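Steltdale opened its rebuilt football stadium to the public on 28 November 2019, two days before the last home game of the season. The gates were open from morning until mid-afternoon and admission was free. I went in with the first group.

The old Cluker Field was a bowl with wooden benches on three sides. The sidelines have been rebuilt with seat backs, and the north end zone, which used to be a grass bank, has a permanent stand. Capacity is now 3,519. The student section has moved from the far corner to the rows behind the visiting bench, so visiting teams can expect a loud afternoon.

Tours left from the ticket office in groups of 21. Ours started in the home locker room, which is wider than the old one and has a separate taping area by the door. The visitors' room is plain and a good deal smaller. From there we walked the tunnel and came out at the 2-yard line. The turf was laid in October by Durán, a contractor that has done several high school fields in the county. We were allowed onto it in flat shoes, as far as midfield and back. 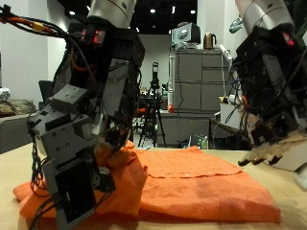
A comment left on the schedule page by Vindness says the seats on the east side are fine but the sun is straight in your eyes from kickoff to halftime, and asks if the team would consider starting an hour later next fall. I sat over there for a few minutes after the tour and would agree about the sun. The west side costs more and is in shade by the second quarter.

The press box was the last stop. It has two rows of desks, a booth for radio and a window that opens. The coaches' booth next door was locked.

Parking was easy for the open day, but the main lot holds only 100 cars and the overflow is across the highway. There is a crosswalk with a signal. Food stands on the north side were open and sold hot dogs, chili and coffee. The south side stands were still shuttered.

Season tickets for next year can be ordered at the ticket office window. Current holders keep their row if they renew before the spring game.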